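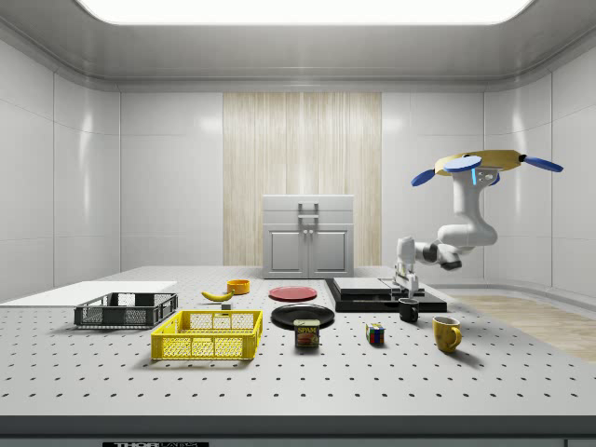 Search this site Enter keyword Go

Robots at work: the packing room at Jikmont

A robot arm is a machine with joints. Each joint has a motor. A computer tells the motors how far to turn, and the arm moves. At the end is a gripper, which does the job of a hand.

Jikmont packs kitchen goods and food into boxes. Until October, people did all of the packing by hand. Now 5 arms do part of it. Before an arm is given a new job, the job is tried in a simulation. A simulation is a copy of a workplace made inside a computer. If the arm drops a bowl there, no bowl is broken.
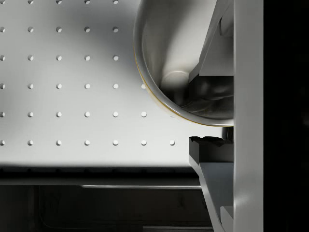 Bowls are harder to pick up than boxes. A box has flat sides. A bowl has a curved side and a thin rim, so the gripper has to arrive at the correct angle. Shiny metal adds another problem: it reflects light, and a camera can mistake a reflection for a real edge.

What changes for the people?

Jikmont has 41 packers. Mbali Nkuna used to lift boxes for the whole of her shift. She now checks the orders and writes down each mistake an arm makes. Jacobus Mokoena took a course lasting 30 days and learned to set up new jobs in the simulation.

Some of the changes are less welcome. There are fewer evening shifts, and evening shifts paid more. Some packers say the new work involves too much sitting. Others have asked to stay on hand packing, which still goes on for odd shapes and small orders.

Words to know
Joint: a place where an arm bends or turns.
Shift: the hours a person works in one day.
Automation: using machines to do a job with little help from people.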